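Home Essays Kitchen Letters Archive About

In Defense of the Dish Rack

I grew up in a house where the dish rack was put away before company came. My mother would hear a car in the driveway and the whole thing would go under the sink, drips and all, with a towel thrown over whatever plates hadn't made it to the cabinet. I kept up the habit for years in my own kitchen, and I am writing now to say that I have given it up, and that I think you should too (if you have a rack, and if you have been hiding it).

My feeling is that a plain wire rack with a few plates standing in it is one of the nicest things a kitchen can show you. It says that people ate and somebody washed up, and there is room for more.
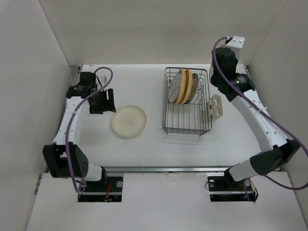
Jutham, June 2018

I like a rack best when it is part full, the plates gathered toward one end and the other end open. A gray plate with a swirling pattern can stand beside a couple of cream-yellow ones and a brownish-gray one, and they look perfectly happy together. We worry far too much about matching. When I married I was given a boxed set from Onier, every piece the same white, and I was so afraid of breaking one and spoiling the count that I hardly used it. The plates I reach for now came one at a time, from yard sales and from the church basement in Etby, and if one goes, well, it goes, and I get to go looking for another.

I know the case for the dishwasher. My sister has made it to me over the phone more than once, usually while hers is running in the background. She paid $136 to have it repaired in February, and I was kind enough to mention that my rack has never needed a service call. She was kind enough to mention my hands, which do get rough in winter. I'll grant her that, and I'll grant her Thanksgiving as well. But for the ordinary run of days, for a bowl and a pan and a few plates, I would sooner stand at the sink for ten minutes with the radio on than spend two days filling a machine and then hunting for the one good knife that's locked up inside it.

Then there is the question of drying, where I part company with my mother altogether. She believed a plate left to drip was a plate half washed. I believe the air does a lovely job for free, provided you give it a chance, and that means standing the plates up with some space between them and keeping the forks in a holder of their own. A holder that hangs on the side of the rack is a fine thing, especially one with a divider. I'd give up a good many gadgets before I gave up mine.

What I would ask of the people who sell these racks is that they stop improving them. The housewares store on Lachance Street had one in the window last winter for $126, with a swiveling spout, a tray for wine glasses and 3 levels, so that it stood taller than my toaster and my coffee maker put together. Where is a person supposed to put that? A rack needs a rim and a floor of wires and decent feet, and it ought to be light enough to lift with one hand when you want to wipe underneath. 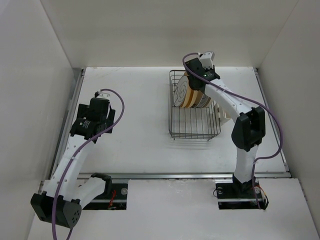 Plates upright in a row in the rack, where I think they look best.

So leave it out. Leave it out when your in-laws come, and when the neighbor stops by to return your pie dish. Mine was on the counter all through my aunt's birthday supper this spring, with the lunch plates still standing in it, and she took one down to put her cake on without asking me where anything was kept. I was so pleased I cut her a second slice.

Last updated June 2018 edition, Essays section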